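About Mullow

Mullow is a small cooking school on Gukon Street, upstairs from the Joditz hardware store. Evening classes mostly, a few Saturday-type things in August when the college kids are home. Knife skills, bread, soups, basic sauces. Nothing fancy. If you can boil an egg you're ahead of half of our first class.

How it started — Rhys Te Moana was running the lunch counter downstairs and people kept asking how he did the onions. So he showed them. Then they brought friends. The counter closed, the lessons didn't, and when the upstairs unit came up for rent he took it with 700 dollars in the bank and a stove from his aunt. The stove is still in use. Left back burner runs hot, ask before you use it.

Tane Tautahi joined a couple years later and does all the baking. Came from a hotel kitchen, hated the hours. His sourdough course is the one that fills up, so get on the list early. He also does pies when he feels like it.
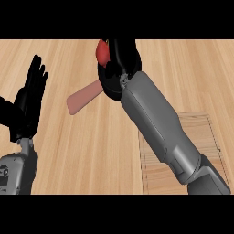
Classes run 18 people at the most, usually less. You cook, you eat what you cooked, you take home the rest. Bring a container with a lid. Aprons are on the hooks by the door, please put them back after becuase we do run out. Closed shoes, hair tied up. Street parking is free after six, the lot behind Joditz is not ours and they do tow.

Cost is 40 dollars for a single evening, ingredients included. Gift cards yes. Refunds up to two days before, after that we've bought the groceries already — but you can send a friend in your place. Just tell us the name.

Allergies: write them on the form. Every time, even if you've been here before. We use nuts and wheat flour in the same kitchen and can't promise otherwise.

The Bermúdez course (six weeks, rice and beans and stews, named for the family who gave us the recipes) is back this year. Sign up opens January 15, 2023. Last round sold out before we got the flyers up, so sorry to everyone that missed it.

Questions, use the contact form. Phone is ok too but we're usually at the stove, so leave a mesage and one of us calls back in the morning.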